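A Tray on Every Table: Valentina Cabral on Running a Shared Workroom

Nov 20, 2021

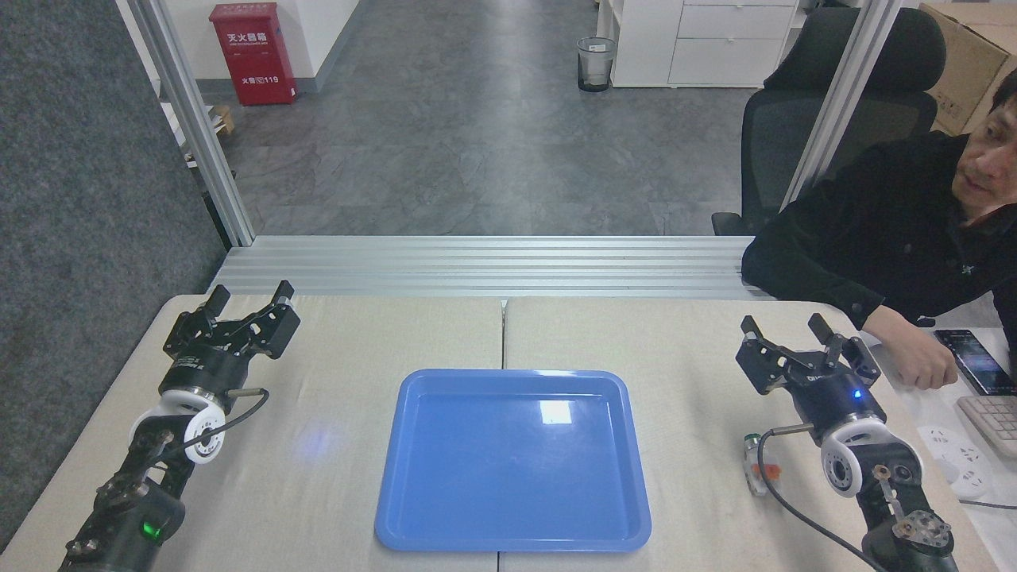
Valentina Cabral has managed the workroom at Darnden for 3 years. The room has tables, a few office chairs, shelving along one side and a long list of people who want to use it. Most of what she does, she says, is keep the tables fit to work on.

"People think my job is booking," she said. "Booking takes an hour a week. The rest is stuff. Where it lives, who left it there, whether it goes back."

When she started, each table had whatever the last person had put on it. There were pens, chargers, sample bottles, half a sandwich once. She tried labels first. She printed them for every drawer and every shelf, and people read them and then put things on the table anyway.

The trays came in June of her second year. They are plain plastic ones with a raised rim and rounded corners. She bought 47 from a catering supplier called Zotico that was clearing out old stock.

"The rule is that small things go in the tray while you're working, and the tray is empty when you leave," Cabral said. "You can look across the room and know. You don't have to pick anything up."

She picked a size that leaves space on both sides for elbows, a phone and a notebook. A larger tray was tried for a month and given away. People were stacking papers in it.

Small bottles and vials were the hardest part. Several of the regular users bring them, and a vial standing on a bare tabletop is easy to knock with a sleeve. Naheed Ansari, who books a table most mornings, lost two that way before she began using the tray.

"I was stubborn about it," Ansari said. "I liked having them next to my hand. Now they go in the tray, and if one tips over it only rolls as far as the rim."

Ansari does have one complaint. The plastic is shiny, and under the ceiling lights it throws a glare. She moves hers a few inches until it stops bothering her. Cabral has looked at matte trays from Arancibia, but they cost more and she says the ones she has are not worn out.

The tables themselves are light colored, and some have tops made of two panels set side by side. Cabral wipes along the seam with a folded cloth at the end of the day. Crumbs and dust collect there, and so do staples. She does not allow tape on the tabletops.

Cords get their own attention. Power strips stay toward the side of the table, and keyboards get pushed over when they are not needed. Cardboard boxes are supposed to be flattened and gone within a day. She admitted that one is not going well.

"There is always a box," she said. "I take one out and somebody gets a delivery."

The fire cabinet is the one place she will not bend. Nothing is to be left in front of it for any length of time, and she checks the corridor when she comes in and again before she locks up.

Asked what she would change with more money, Cabral said she would spend it on a second set of drawers and one more wastebasket for the far end. She has a quote for the drawers, $321 delivered, and is waiting to hear back. The wastebasket she may just buy herself.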